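One plate for each thing

March 2020

My aunt Etenesh Sisay has a rule for fruit, and when I was small I thought it was only her being difficult. Every kind gets its own plate. She doesn't like a big bowl where everything lies on top of everything. I have lived in Canada for six years now and I find that I do the same, even with the play food. 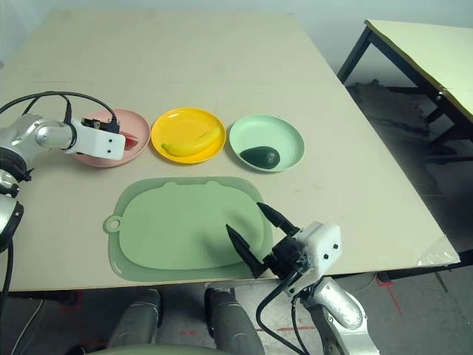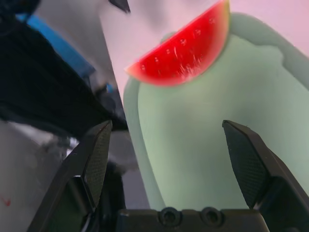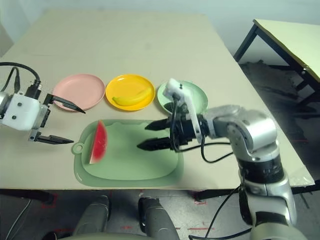
Plates, and the watermelon slice.

The colours help more than I expected. If a plate is yellow and the banana always goes on it, a child of three can put it back without asking me. For the other plates it is less obvious. My son argued for a long time that watermelon belongs on pink, and the avocado on green, and I had no good argument against him. So these are the rules of our house now.

I bought our plates in December, in a set, from the discount shop near Rivetgate. They are plastic and light, and they stack badly, but they don't break when they fall. My friend Osaze Tamuno says that I should have bought real ones and let the children learn to be careful. Perhaps he is right - he has no children yet.

What I like is the order of doing it. First the plates in a row, with a little space between. Then one piece on each, never two. The cutting board stays in front, and we "cut" there before we serve. The whole game takes roughly 15 minutes, and after that he wants real fruit, so I peel him a real banana and he eats half of it. The other half is for me.

My aunt telephoned last week and I told her about the plates. She was quiet for a moment and then she asked where I keep the lemons. I had to say that I keep them in the fridge door, in a bag, together with the ginger. She didn't like this at all.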